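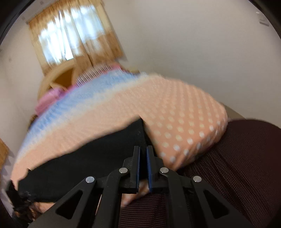
The guest room was always going to be the last one I got to, and I finally ran out of excuses in January. We moved to Cleltgate in April, and since then this room has been where everything without a home goes to wait. I wanted the bed clear first, so that's where all the fabric sorting started. The walls are staying pale and plain, by the way — I went back and forth on a color for weeks and I'm glad I left them alone. The big piece of black fabric is a different story. I keep moving it from pile to pile and I still can't decide if it's a keeper! The peach in the patterned bedding is one I'd happily see more of in here, maybe a cushion or 2 if I can find a good match.

I had a budget of 200 for the whole room and so far I've spent 91, nearly all of it on a Kuusk shelf for the closet (worth it, it holds a ton) and a set of Pemau storage bags for the winter blankets. The curtain gets to stay until I find something I like better, and I've been eyeing the linen ones from Ornetti, but they never seem to go on sale.

Still to do: the closet floor, the box of old pillowcases, and some 15 hangers that don't match anything. More pictures when the rug gets here.

26 January 2025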